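Collecting sim demos for the cup task, the quick version

Written in a rush between runs, so shout if a step is missing. Assumes you've got Mandura installed and the arm moving already. If not, do the Pleltanel setup page first then come back.

What you need
The round table scene, gray cloth, two cups. Both camera views switched on – the wide one and the wrist one. A teleop controller that's charged.

Step 1. Load the scene and reset. Check both cups are upright before you touch anything.

Step 2. Open the wrist view and have a proper look. Lighting on, shadows on. Don't turn shadows off to get more speed, the policy trained without them was rubbish in the Idton tests.
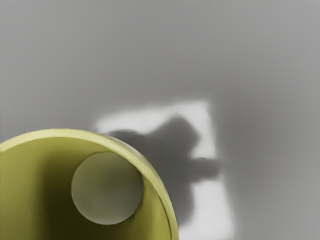
Wrist view, looking down. Cup at lower left with a round pale shape inside, arm shadow on the right.

Step 3. Hit record, THEN move. Wait a beat first. Clips that start mid-motion get binned by the checker and you wont get a warning.

Step 4. Come in slowly over the cup you want. Line up from the wide view, swap to the wrist view for the last bit. Small moves. If you nudge the other cup, stop, mark it as a fail, reset. Keep the fails – seperate folder, same naming.

Step 5. Lower the gripper, close, lift, hold. Stop recording. Save.

Change the cup positions every run or you'll end up with 40 copies of the same demo. Swap which cup is nearer too. I do 12 per layout batch, then a break, otherwise my hands get lazy and the paths all look alike.
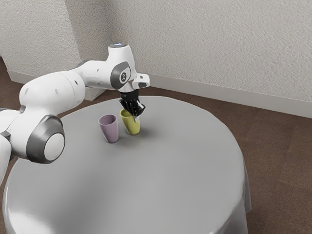

How many demos do I need before the first training run?
Start with 70 good ones. Fewer than that and ours just hovered over the table.

Step 6. Play back a few at double speed. Looking for jerks, long pauses, gripper closing on air. Delete the jerky ones, trim the pauses.

Step 7. Export. Tick both cameras and joint states. Leave the frame skip at 2 unless Bassi's loader complains, then drop it to 1 and export again.

Known niggle: the timestamp on the wrist stream drifts if you leave the sim open over lunch. Restart it. Fix due in March.

Remo Gatti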